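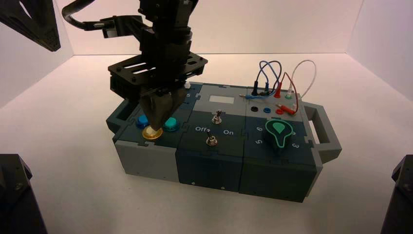
A three-module task board with push buttons, toggle switches and a rotary dial.

A task board is a box or panel fitted with common controls, such as buttons, switches and knobs, on which manual operations can be practiced or measured. Task boards are used in occupational therapy, in technical training and in the testing of manipulation skills. The related term busy board usually refers to a toy for young children.

Construction
Modular boards are built from separate sections that are joined side by side. Panels with interlocking puzzle edges are common, and the sections may differ in color. Some boards have a carrying handle at one end. Labels such as "Off" and "On" may be printed beside a switch, and numerals are often placed around a dial.

Controls
Push buttons call for a short downward press and are often made in contrasting colors. Toggle switches require a sideways or forward motion against a spring. Rotary dials are gripped and turned until the pointer meets the chosen numeral. A small display window may be included.

Use
Sessions follow a fixed order of operations, and the time taken for each is recorded. The Clenach sequence, set out by Zawadi Mrema and Bonifacio Calvo, has 14 operations and is repeated 4 times. A revised scoring sheet was issued in May 2021. It records missed presses separately from incomplete turns of the dial.

See also
Busy board
Dexterity test
Control panel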